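Gripper comparison, cloth handling on beds. Maintained by Sharon Lyimo. Last updated March 2022.

## What this is

Recordings from a side-by-side trial of 2 hand-held grippers, the Gasileck and the Orkow. An operator carries the gripper by hand and picks up, moves and puts down cloth items. A wrist-mounted camera on the tool records each attempt. There is no arm in this set. The arm runs are kept in the `ovevmont` folder and have their own card.

We wanted to know which finger shape to put on the arm. The set holds 953 attempts recorded in 14 homes.

## Folder layout

```
attempts/
 gasileck/
 orkow/
calib/
notes/
splits.csv
```

Each attempt is one folder with the video, a jaw-width log and a `label.json`. The label is one of `held`, `slipped`, `missed` or `double` (two layers or two items picked up when one was wanted). Labels were entered by the operator after each attempt and checked later by a second person. Where they disagreed, the second label was kept and the first moved to `notes/`.

## Scenes

Most attempts are on beds, with a smaller number on sofas and floors. We did not tidy or relight the rooms. Bedding and clothes were left as they were, so dark cloth on dark cloth is common, and the fisheye lens bends straight edges near the corners.

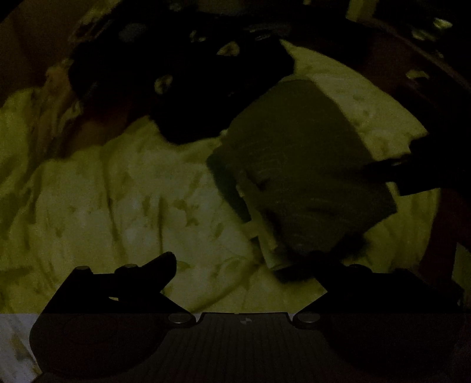

*Folded grey-green cloth gripped at its lower end, low light.*

Low light matters more for the jaw tracking than for the cloth. The fingers are dark, and against dark fabric the tracker can lose the tip. Use the jaw-width log for those attempts and ignore the tracked width. Rows affected are marked `tip_lost` in `splits.csv`.

## Splits

Some 700 attempts are in `train`. The rest are in `test`, divided by home, so no room appears in both. Please don't reshuffle by attempt. We did that at first and the scores came out far too high.

## Known problems

- Camera exposure is on auto in every video. Brightness can jump when the tool moves from a pale sheet to a dark blanket.
- The jaw-width log starts a little before the video in the older Orkow folders. Apply the offset in `calib/offsets.csv`.
- `double` is under-used. Early operators called a double pick `held` if the item they wanted came up with it.
- Left-handed operators are not marked.

## Loading

```
python load.py --root attempts --split train
```

Add `--skip-tip-lost` to leave out the marked rows.

## Use

Free for research inside the Rugemalira project. Ask Sharon before passing the videos on, as they were recorded in people's homes. The labels and logs can be shared without asking. The next release is planned for June and will add the corrected `double` labels.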